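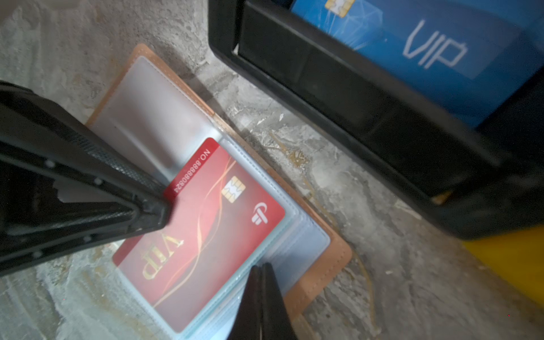

A reader in Pelia wrote in to ask whether the range on her little electric hatchback was gone for good, as it had dropped to 119 miles over the winter and she was starting to plan her errands around it. I hear this every December, and most of the time there's a good bit you can get back without spending a cent!

Start with the tires. Check the pressure early in the morning, before you've driven anywhere, and go by the number on the sticker inside the driver's door (the one on the tire itself is a maximum, so leave that alone).

Next, warm up the cabin while the car is still plugged in. Set your departure time in the car's menu, say 7:30, and let the wall do the heating. Once you're on the road, use the seat heater first and keep the fan low — I drive to Rernilum and back like this, in a thick sweater, and I'm perfectly comfortable.

Then look at how you charge. For daily driving I stop at 80 percent, and I only go to 100 the night before a long trip.

Last of all, reset the trip meter and drive your usual route for 2 weeks before you judge anything. The guess on the dashboard takes a while to catch up with your new habits.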